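Home from Nuststead with sore feet and a head so full I can't sit still, so I'm writing this at the kitchen counter with cereal for dinner. I finally saw the toy sorting! I've been reading about Fusto since January and pestering everybody with it, and today I got to stand there for over 2 hours.

The job is one I do every single night. Toys in a heap, boxes beside it, put the one in the other. I could do it half asleep (I usually am) and I have never once thought of it as hard.
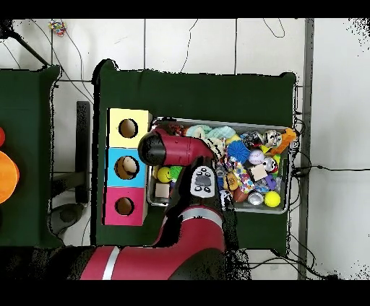

Fusto over the tray, boxes on the left.

What a heap, though. Hard things, squashy things, cans, all jammed up against each other. My own living room rug looks like that by 6, minus the cans. I kept trying to guess which toy I would go for first and then noticing that I never guess at home, my hand just goes. How do you write that down for a machine?

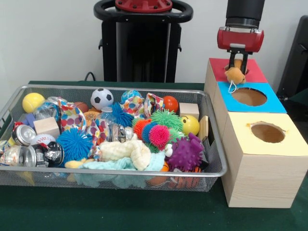

I asked about speed and got a straight answer, which I liked. It's slow. I could clear our rug before it got through a corner of that tray, and I don't care one bit. The first dishwasher was probably slow too. What I want to know is whether it can be left alone with the job while I'm upstairs doing bath time, and for now the answer is no, someone stays close by. Fine. I'd stay close by and drink my tea hot!

Soft toys interest me most. A block has sides. A plush thing has a floppy middle and a tag and no real front or back.

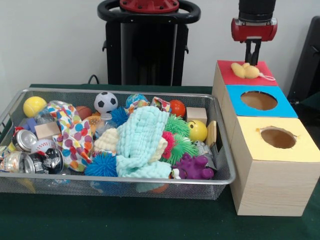
Little yellow one on the red box.

I wanted to clap. On the bus I made a list of what I'd hand over at home: toys, yes, tomorrow. Socks, maybe. Dishes, not the Billano bowls, not for 100 years. At the shop, the returns bin at the end of a shift, please, please. That bin is the same problem as the tray, odd shapes all piled on top of each other, and we lose 50 minutes to it on a bad night.

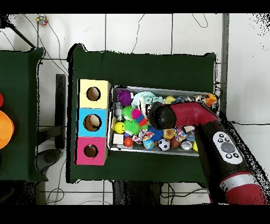
Villca thinks I'm getting carried away, and that picking things up is the easy half when the real chore is knowing what belongs where and what ought to go in the trash. Fair point, and I've been chewing on it since. Half of what's on our rug doesn't have a place, it only has a place I shove it. I still want to go back in the spring. Must find the bus times, and buy milk.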